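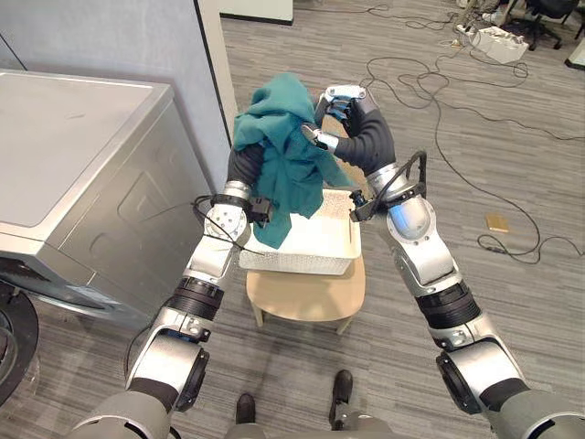

The teal cloth over the white basket, July

Betberg Neighbourhood Quilting and Mending Circle
Minutes of the July general meeting

The meeting opened at 7.10 pm in the upstairs room at Dela Peña Hall, a little later than planned, as the kettle had to be coaxed along and everyone agreed it would be unkind to start before the tea was poured. The chair welcomed all present and gave a particularly warm welcome to the four new members who joined us after the winter open day. It was lovely to see the chairs nearly all taken on such a miserable wet night, and thank you to those who drove in from Floltum with the road the way it is.

Apologies were received from five members, two of them away visiting grandchildren and one home with a bad knee. The secretary will send a card.

Minutes of the previous meeting
The minutes of the June meeting were read out, with one correction. The flannelette donated by the Floltum group was recorded as four bolts and should have been three, and the fourth was a bolt of calico that belonged to the hall and has gone back to the cupboard. With that fixed, the minutes were accepted.

Matters arising
The iron has been repaired and is working beautifully again. Members are reminded to empty the water out before it goes back on the shelf.

The missing rotary cutter has been found inside the rolled-up batting. The member who found it did so with her hand and would like it known that the safety cover was, thank goodness, closed.

A reply has come from the library about hanging the wattle quilt in the foyer. They are very happy to have it for the spring but would like a sleeve sewn along the back instead of the clips we used last time. Two members offered to do the sleeve at the next day session and the chair thanked them both.

Money report
We began the month with $500 in the working account. Raffle takings at the open day came to $63, which is a very nice result for one hamper and a pair of potholders. Against that we paid $60 for thread and machine needles, leaving $503. The report was accepted with thanks.

There was some discussion about whether the raffle should become a regular thing. A few members felt that it was a bit of fun and brought people over to the table for a chat, and others felt that it is always the same people buying the tickets and the same people making the prizes. It was left that we will run one again at the spring fair and see how we feel after that.

Sestutmont blanket appeal
This took up most of the evening, and happily so. The hospital auxiliary at Sestutmont has written to ask if we could make lap blankets again this year for the long-stay ward. Last year's were very well received, and the letter (which was read aloud and is pinned to the corkboard for anyone who would like to see it) mentions that several patients asked to take theirs home with them.

The auxiliary has asked for 60 blankets by the end of spring. After a good deal of arithmetic on the back of the agenda, it was felt that this could be done if the Floltum group takes a third of them and we keep the size modest. Our coordinator for the appeal passed around a sample so that everyone could feel the weight of it. Most people liked it very much. One member thought the border too wide and would sooner see the centre made larger, and after comparing the two ways on the table it was agreed that people may please themselves on borders so long as the finished size is the same.

The following points were agreed:
Cotton or cotton blend only on the front, as the hospital laundry is hot.
Flannelette for the backing, prewashed at home before cutting.
No buttons, beads or ribbon.
Ties or machine quilting are both fine. Hand quilting is welcome too, but please be realistic about your evenings.
A label in the bottom corner with the name of the circle and no personal names.

A question was raised about colours. The auxiliary has asked for cheerful ones, and would like some that suit the gentlemen on the ward, who last year were left choosing between roses and more roses. Greens, blues and rust were suggested, and anyone with plaid shirting at home is asked to bring it along.

Fabric can be collected from the hall on any day session. Please sign the book when you take some, even if it is only a fat quarter.

Mending mornings
The mending mornings continue to be popular. Zips are still the most common request by a long way, followed by hems and the knees of children's school trousers. It was noted that some visitors have been leaving whole bags of mending and coming back for them later, and while nobody minds helping out, the idea has always been that people sit down with us and learn how to do it. A friendly sign will be made for the door. Suggested wording ran to some length and the secretary has been trusted to shorten it.

A member offered to run a short lesson on darning wool socks in August and this was received with real enthusiasm. Please bring a sock with a hole in it, preferably a clean one, and a darning mushroom if you own such a thing. An orange does nicely if you don't.

Storage
The hall has let us know that the tall cupboard beside the stairs is needed for the playgroup's trestle tables. We have been offered the two lower shelves in the back room in exchange. There was some grumbling, as the cupboard has been ours for a good many years, but the shelves are dry and they are nearer the power points. Moving will happen after the next day session and helping hands would be most appreciated. It would also be a good moment to sort through the scrap tubs, some of which have not seen daylight in a long while.

Spring fair
We have been given the same spot as last year, beside the plant stall. The table needs a new cloth and one of the members will look through her cupboard. Prices will stay as they were. It was suggested that we sell fewer tea cosies and more tote bags, and there was general agreement except from the makers of the tea cosies, who will be bringing tea cosies.

Other business
The good scissors are for fabric. They have been marked with a yellow ribbon and this is the last time it will be put in the minutes.

A thank you was recorded for the lemon slice. Several people have asked for the recipe and it will be copied out for the next newsletter.

The chair asked whether we might finish day sessions half an hour earlier over winter so that people can get home before dark. This was agreed straight away.

The meeting closed at 8.50 pm. Next meeting in August, same room, same time. Supper is to be brought by the members whose turn it is on the roster, and the roster is on the inside of the kitchen door.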